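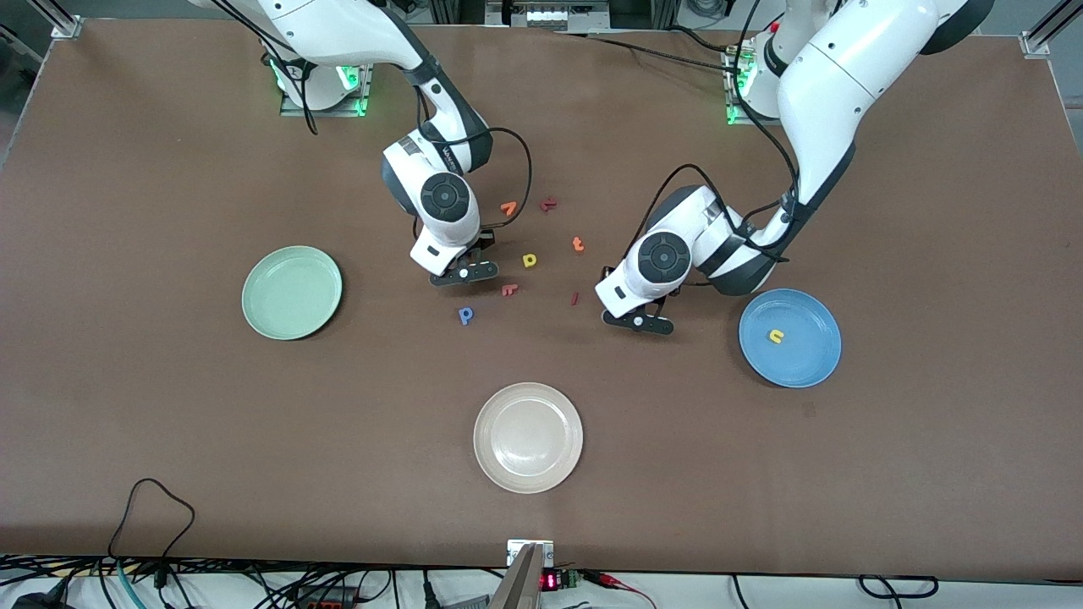 青い皿に黄色の「n」、右グリッパの下に黄色の「p」。緑とクリームの皿はまだ空。

3月17日(火)

Skororaの評価キット、双腕の続き。今日は文字の仕分けです。スポンジの文字をつまんで皿に入れるだけなんだけど、これがなかなか奥が深い!

お題は、文字をひとつずつ指定して、緑・青・クリームのどれかの皿に入れてもらうというもの。指示文はキット付属のテンプレート(Nedskaのソフトに入っているやつ)をそのまま使いました。前回は自分で書き換えた文で試して、あとから何が効いたのかわからなくなったので、今回は我慢。

午前は立ち上げで終わり。電源投入から両腕の原点合わせまで90秒、これは速い。前のキットだとコーヒーを淹れて戻ってきてもまだやってたからなあ。ただ、そのあとのカメラ校正で二回やり直し。マニュアルの手順4と5の順番が画面の表示と逆になっていて、画面のほうに従ったら通りました。Alatthorpeに報告すること(11月版のPDFから直ってないはず)。

午後からようやく本番。全部で21回。ログを見返した感想をざっと。

・太めの文字は気持ちよくつかむ。「p」はどちらの向きで置いても指の入れ方がほぼ同じで、見ていて安心感がある。
・細い「l」が苦手。指が上から降りてきて、閉じる直前にちょっと迷うような動きをする。つかめたときも先端ぎりぎりで、皿の手前でくるっと回ってしまう。把持力の初期値が強すぎるのかも。
・「p」が二つあるときに色を言わないと、近いほうを取りにいく。まあそうだよね。色を言えばちゃんと選ぶ。
・真ん中あたりの文字は左右どちらの腕でも届くので、譲り合いみたいな間ができる。ぶつかりはしないけど、待ち時間がもったいない。担当範囲を設定で切れるらしいので明日やる。

把持力は初期値の4000から下げていって、600まで落とすとさすがに途中で落とした。単位がどこにも書いてないんですよね、この数字……。Slaouiの代理店に問い合わせ中。中間のどこかにいい値があるはずなので、細い文字だけ別プロファイルにするのもありかな。

それからケーブル。手首のところの黒いのが、腕を深く曲げたときに思ったよりたるむ。今日は文字に触ることはなかったけど、皿をもう少し奥に置いたら怪しい。留め具の位置をひとつずらして様子見したい。手前の基板まわりの配線もいいかげん束ねないと、そのうち自分が引っかけそう(毎回書いてる)。

値段の話は見積もりが来てから。いまの印象だけ書いておくと、ハードは好き、ソフトはもうひと息。動きがなめらかだし、非常停止からの復帰も素直。いっぽうログの書き出しがCSVだけで、時刻が左右の腕で別ファイルになるのはつらい。突き合わせに30分とられました。ここはまとめて出せるようにしてほしい!

明日やること
・左右の担当範囲を設定して同じお題をもう一度
・「l」だけ把持力を変えて繰り返し
・横倒しの文字から始めるパターンも足す
・留め具、結束バンド(在庫は引き出しの下の段)
・手順4と5の件、画面のキャプチャをつけて送る

使ったあとの文字は箱に戻しておいてください。前回「t」を探して机の下まで潜ったので。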